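Color Water at Home: Your Questions

Updated 20 Jan 2023

This page started as a sticky note on my fridge and it has gotten completely out of hand. I'm Xuân Ung, I run the color water afternoons at the Flenden Room in Gerkedby, and these are the things people ask me at the door, by email and once at the dentist. If you've never spent an afternoon pouring pink into yellow to see what happens, I'm a little jealous, because you still get to have your first one!
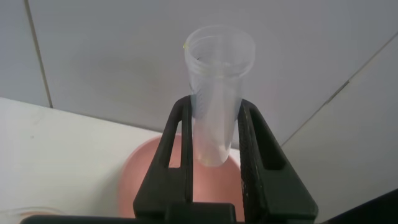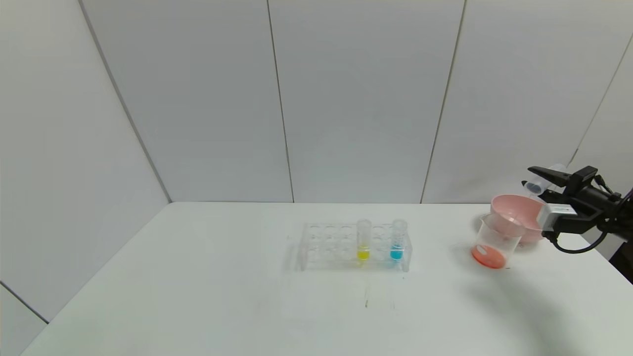 Yellow and blue in the rack. 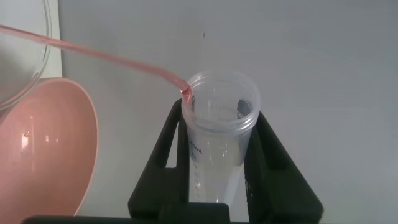
Pink, mid-pour.

What is color water, exactly?

Water with food coloring in it, poured back and forth between clear containers. You can mix colors, match colors, make a row that fades from dark to almost nothing, or just practice pouring. There's a bit of science in it and a bit of painting, and small kids and retired people seem to love it equally.

Do I need real lab equipment?

No! Jelly jars are great. Clear shot glasses are great. I do think there's something about a test tube, though. A tall skinny column of color looks so much richer than the same amount spread out in a mug, and people slow down and get careful the moment you hand them one. So if you want to spend a little money, spend it there.

What should I buy first?

My own starter set would be a handful of clear tubes, a rack to stand them in, one beaker with a wide mouth, a small measuring cup with marks on the side, and a big bowl for rinsing and dumping. The bowl is the one everybody skips and then runs to the kitchen for. Get the biggest one you have room for.

Clear rack or colored rack?

Clear, clear, clear. You want to see the color all the way down to the bottom of the tube, and a clear acrylic rack lets you do that without lifting anything out. We used an orange one for a while (a gift, very kind) and every blue in it looked like mud.

Glass or plastic?

Both are on our shelves. Plastic tubes and cups are what I give to younger kids and to anyone who talks with their hands. They scratch over time and go a bit cloudy. Glass stays beautiful and rinses cleaner, and it has a nice weight when you tip it. If you're working over a tile floor, go with plastic and don't think twice.

Round-bottom tubes or the kind that stand up?

Round-bottom ones are lovely to rinse, with no corners for color to hide in, but they need a rack or a hand at all times. A tube with a flat foot can sit on the table by itself. Beginners who keep laying tubes down "just for a second" may be happier with feet. I have done this myself, with purple, on a library book.

How much coloring do I put in?

Less than you think. One drop in a beaker is plenty to begin with, then stir, then look. People go straight for a big squeeze and end up with something close to black that takes a bucket of water to bring back. Pale colors are much more fun to mix, and they're where the really nice surprises are: a weak pink and a weak yellow make a peach I'd happily paint my hallway.

Liquid, gel or tablets?

Liquid for every day. Gel gives you gorgeous strong color, but you have to stir it for ages and there is always one little blob that lets go right when you've finished. Tablets fizz, which the kids adore. For sessions I use Garo drops, mostly out of habit. The blue is a touch green and the red is more of a deep pink, and I've gotten fond of both. Ban makes a decent yellow. Store-brand coloring from the baking aisle is completely fine.

Which colors should I start with?

Pink, yellow and a bright greenish blue. You'll get cleaner oranges, greens and purples than you do with the strong red and dark blue most of us had in our school paint boxes. Start each color in its own tube, leave some empty tubes beside them, and mix in the empties so you always have your originals to go back to.

How do I pour without it running down the outside?

This is the big one. Most dribbles come from pouring too slowly! When the stream is timid it clings to the lip and sneaks down the side of the glass. Tip it a little more than feels polite, bring the two rims close together, and finish with a quick turn back upright. If your beaker has a spout, use the spout (you'd be amazed). Pour over the bowl until you trust yourself.

Going from a wide beaker into a narrow tube is hard for everyone. Go by way of a small cup, or use a dropper. Sun-ja Hong brought a set of tiny funnels to the June session and I have not been able to get them back out of people's hands.

How full should the tubes be?

A third at most. You need headroom for adding a second color and swirling, and a low band of color with empty tube over it looks terrific anyway. A full tube can't be mixed with anything and will be spilled by the next person who admires it.

How do I read the marks on a measuring cup?

Put the cup on the table and bring your eyes down to it. Holding it up in the air and squinting gives you a different answer every time. The surface of the water curves up a little at the sides, so read the flat part in the middle. The printing on small plastic cups is often very faint, and a dark sheet of paper held behind it helps a lot. If the marks have worn off altogether, make your own with a strip of tape and a pencil.

Can we make a recipe and repeat it?

Please do! It's my favorite part. Write down how much of each color went in, dump it, and try to make the same green again from your notes. Then give the notes to someone else and see whether theirs matches. Ours live in a binder in the Flenden Room, and you are welcome to add a page. Current star of the binder is a sea color called Wet Bicycle.

What's the best surface to work on?

White and wipeable. White shows you the true color, and a wipeable top means you stop worrying. If your table is dark, slide a sheet of white paper under a clear baking dish and put your rack in the dish. A plain white board standing up behind the rack makes the colors pop too, and it catches the odd splash from an excited stirrer.

Does it stain?

On hands, for a day or so. On clothes, sometimes. On a sealed tabletop, wipe it while it's fresh and you'll be fine. Unsealed wood and pale grout are another story, so cover those. For a mark that's already dried on a white table, I use a paste of baking soda and water and leave it for 15 minutes before rubbing gently. Try it in a corner first.

How do I clean the tubes?

Rinse right away, brush, rinse again, and stand them upside down to drain. A bottle brush for baby bottles is too fat for most tubes; look for the skinny kind sold for straws. Yellow is the sneaky one. It looks clean when it's wet and then there's a faint tint at the bottom the next day. A soak in warm water with a splash of white vinegar gets it.

Check the screw threads on anything that takes a cap. Color loves to sit in there, and the next person's clear water comes out pink.

Can I keep the mixed water?

Overnight with a lid on, sure. Longer than that and I pour it out. It can go down the sink. Some people freeze theirs in ice trays for the next round, and colored ice melting in a beaker of plain water is well worth ten minutes of staring.

Is it okay to drink?

I'd say no, even though it's just water and food coloring. The tubes get handled by everyone, and it's much simpler if nothing on the pouring table ever goes in a mouth. Keep the snacks on another table. And please don't pour color water in containers that have held cleaning products or anything from an actual lab.

What age is it good for?

From 3 up with an adult right next to them, using wide plastic cups and plain water first. Tubes and racks come a little later, when small fingers can find the hole without knocking the whole row. There's no upper limit. Our most serious layerer is somebody's great-grandmother.

Layering? How?

Sugar! Dissolve a lot of sugar in one color, a little in the next, none in the last. Put the sweetest in the tube first, then let the others run very slowly down the inside wall from a dropper. If you take your time they stay in separate stripes. If you rush you get brown, and you start over, and it's still a good afternoon. Warm water dissolves the sugar much faster, but let it cool before you build.

My colors always turn brown. Help?

You probably have all three of your starting colors in there. Try a day of using only 2 at a time. Also change your rinse water more often than seems necessary, and give the dropper its own rinse between colors.

Can I borrow a kit?

Yes, for people in Gerkedby. We have a few boxes with tubes, a rack, a beaker, a cup, droppers and a bowl. Ask at the Flenden Room desk or write to Color Water, PO Box 1364, Gerkedby. Bring it back dry, please, and tell us if something cracked so we can replace it. Things crack. It's fine.

Do I have to sign up for the afternoons?

Just come. Wear something you don't mind splashing, and if you have a clear container with an odd shape, bring it along, I always want to see those.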